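Print this page
E-mail this article to a colleague

3. Materials and setting

3.1 The garments and the table

The study looks at a very ordinary chore: getting tops on and off hangers at a table, with a rail close by. We kept the clothes few and plain. Red and white, thin everyday things, wire hangers of the kind a dry cleaner gives away. Fig. 2 shows the set-up during one session.

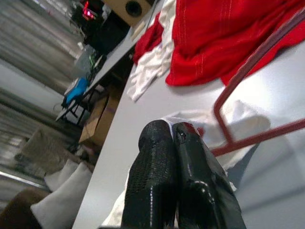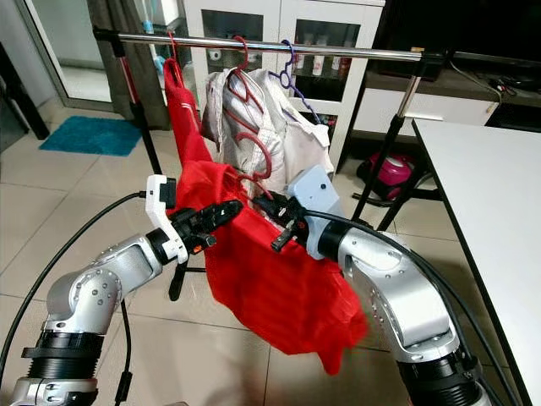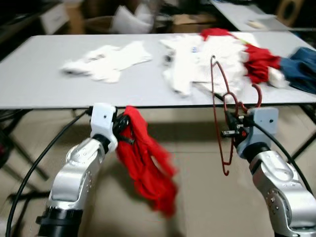
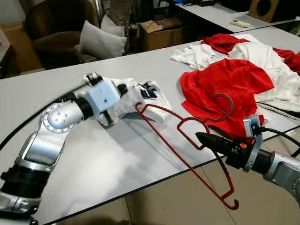

Fig. 2. Garments and hangers, one session, table and rail. The second picture is at the rail, the other three at the table. Not in order of time.

3.2 Why hangers and not only folding

Most earlier work on laundry stops at the folded pile. Folding is flat work. Hanging isn't: the garment has an opening, the hanger has a shape, and one has to go inside the other without dragging the neck out. Krawczyk's scheme for household tasks puts hanging under "storage", together with shelving and stacking, which we think undersells it. The Flakus task list has it seperately and we follow that, with small changes (see Table 1).

Two kinds of trouble come up again and again. First the hook. A wire hook catches on a collar, on a hem, on the next hanger along. Second the shoulders. A thin top slides off one side as soon as the hanger tips, and then both sides have to be done over. A shirt with a collar is easier to place but slower, as the collar wants straightening after.

3.3 Hangers

Plain wire and shaped hangers were both allowed. The rail in the second picture of Fig. 2 has a dark red one with a wavy outline in the white shirt and a purple one with a looped design next to it. Shaped hangers grip thin cloth a bit better, in our notes at least, but are a nuisance to thread through a narrow neck. Plastic hooks sit wider on the rail. No attempt was made to match hanger colour to garment.

3.4 Procedure

Each round began with a heap. Clothes dropped on the table as they came, not smoothed, not sorted. Then: find the neck, find one shoulder, hanger in, other shoulder, lift, rail. A round was stopped after 9 minutes whether done or not. 3 rounds to a session, with a break of up to 30 minutes between the second and the last. Garments were shaken out and dropped again before each round so that old creases didn't help.

Taking off was done the same way backwards, rail to table, and the hanger had to end up clear of the cloth. This sounds trivial. In practise the hanger often came away with a sleeve still round it, and we scored that as incomplete.

3.5 Scoring

Scores follow the Zudness sheet, shortened. A garment counts as hung when both shoulders are on, the neck is closed round the hook and nothing touches the floor. Crooked but stable is a pass. Inside out is a pass too, with a note. We did not score neatness on the heap itself; a heap is a heap.

Disagreements between scorers were mostly over "crooked". Janetti's tilt rule was tried for one Monday session and dropped, too fussy for thin fabrics which never hang level anyway.

We use cookies to remember your reading preferences. Accept | Manage settings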